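Vineck Apartments and Rooms -- Frequently Asked Questions

Last updated Feb 5, 2024

Booking for the ski season? Read this first, it answers most of what lands in our inbox.

How far are you from the lifts?
Gerska base station is 2000 feet from the front door. Flat walk, ski boots OK. The free shuttle stops across the road if you'd rather ride.

When can I check in?
From 4 pm. Bags can be left in the ski room any time after breakfast. Check-out is 11 am, and yes, we do need the room back by then on changeover days.

Do you have a minimum stay?
Rooms -- two nights. Apartments -- four nights over the holidays and school break, otherwise three. Gaps in the calendar sometimes go shorter, email and ask.

What's the difference between the Tanui rooms and the Sternelberg apartments?
Tanui rooms are in the main building, breakfast included, no cooking. Sternelberg apartments are next door, with a kitchen and table, no breakfast unless you add it. Both use the same ski room and sauna.

Is breakfast extra for apartment guests?
$11 per person per day. Kids under six eat free. Let us know the night before please, the kitchen orders bread early.

Can we cook a proper dinner in the apartment?
Yes. Stove, oven, fridge, pots, plates. Bring your own spices and coffee filters. The village store closes early and doesn't carry much, so stock up in town on the way up.

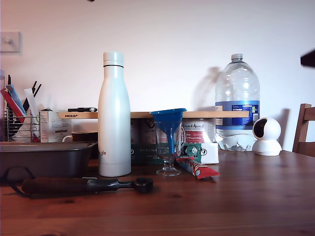
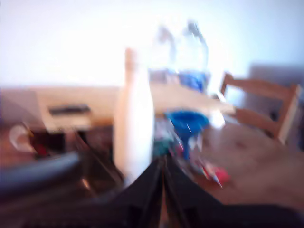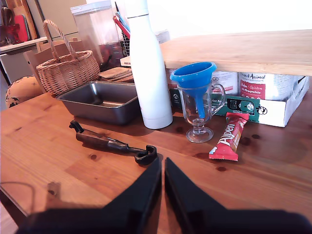
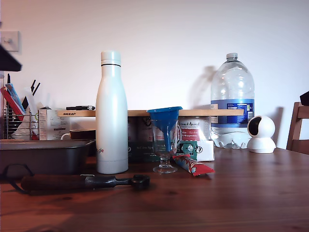
On and around the table

Do I need to bring towels and sheets?
No, both included. Sauna towels are separate, ask at the desk.

Is the tap water ok to drink?
Yes, everywhere in both buildings.

Where do skis and boots go?
Ski room, ground floor, code lock. Boot dryers run overnight. Please not in the bedrooms -- wet edges wreck the floors and we do charge for it.

Can you arrange lift passes?
We can have passes waiting at check-in if you order a week ahead. Same price as the ticket window. We need full names and birth dates for kids' passes. Refunds for unused days go thru the lift company, not us.

What about rentals and lessons?
There is a rental shop at the base station. Reserve online in peak weeks, small kids' boots go first. Lessons are booked with the ski school direct. We don't take a cut and can't move your lesson time, sorry.

Is there parking?
Free, outdoors, one space per booking. 43 spaces total so a second car is usually fine but not promised. Snow tires needed on the last stretch, chains in the trunk are a good idea. The plow comes thruogh early, please don't park along the wall.

Are pets allowed?
Dogs in the apartments only. Tell us when you book. Not in the breakfast room or sauna.

What's your cancellation policy?
Full refund up to 30 days before arrival. After that we keep the deposit. No snow is not a reason for a refund -- travel insurance may cover it, check your policy.

When do you open bookings for next winter?
September. Returning guests get an email a few days before the calendar goes live. Not getting it? Check spam, then write us.

Do you have wifi?
Yes, free. Fine for email and most streaming, slower in the evening when everyone is back from the hill.

My question isn't here.
Use the contact form. We answer same day in season, slower in summer. Include your booking number if you have one.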